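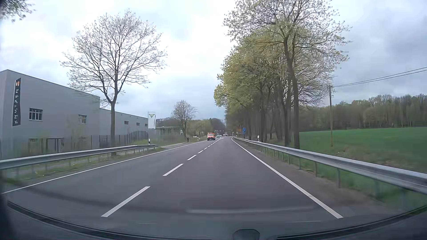

A two-lane road with oncoming traffic, viewed through the windshield. Riltard.

FOR IMMEDIATE RELEASE

Riltard Opens Orders for Cesiden Lane-Keeping Kit

GANDITZ, 03/12/2020 — Riltard, a supplier of driver assistance equipment for commercial vehicles, today opened orders for Cesiden, a retrofit kit that adds automated lane keeping and distance control to vans and light trucks already in service. The kit is offered to fleet operators, municipal services and driver training centers.

Cesiden consists of a forward-facing camera, a control unit and a steering actuator fitted to the existing column. Installation takes two working days at an approved workshop. The original steering wheel, airbag and instrument panel stay in place, and the vehicle can be returned to its earlier condition at the end of a lease.

The system is intended for single-carriageway roads outside town centers, where much regional delivery mileage is driven and where many factory-fitted systems perform unevenly. Cesiden reads the broken center line and the solid edge line together and holds the vehicle between them. If one marking is worn or missing, the control unit continues on the other at reduced speed and alerts the driver with a tone and a light on the dash.
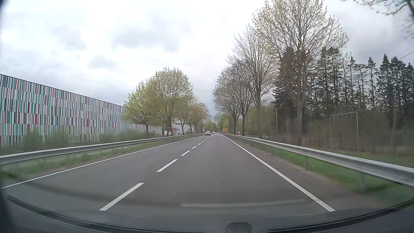
Guardrails, roadside posts and overhanging trees are common on roads of this type, and the software has been tuned to treat them as fixed boundaries. Oncoming vehicles are tracked separately. The driver remains responsible for the vehicle at all times and may override the system by turning the wheel or touching the brake.

Development was carried out with Nasrallah, which supplied the steering actuator and will provide service parts. The release version operates at speeds up to 100 km/h. Lane keeping engages only when the driver selects it, and it disengages after a sustained period without hands on the wheel.

The first production run is limited to 60 kits. Each order includes installation, a half-day driver briefing at the customer's depot and software updates for two years. Extended service agreements are available separately. Orders will be filled in the order received, with the first installations scheduled before the end of March.

Operators wishing to assess the kit before purchase may book a supervised drive from the Ganditz workshop. Participants must hold a valid license for the vehicle class.

About Riltard
Riltard designs and installs driver assistance equipment for commercial and public fleets. Its engineering office and main workshop are in Ganditz.

Press contact: Riltard Communications Office, Ganditz. Technical data sheets and a list of supported vehicles are available on request.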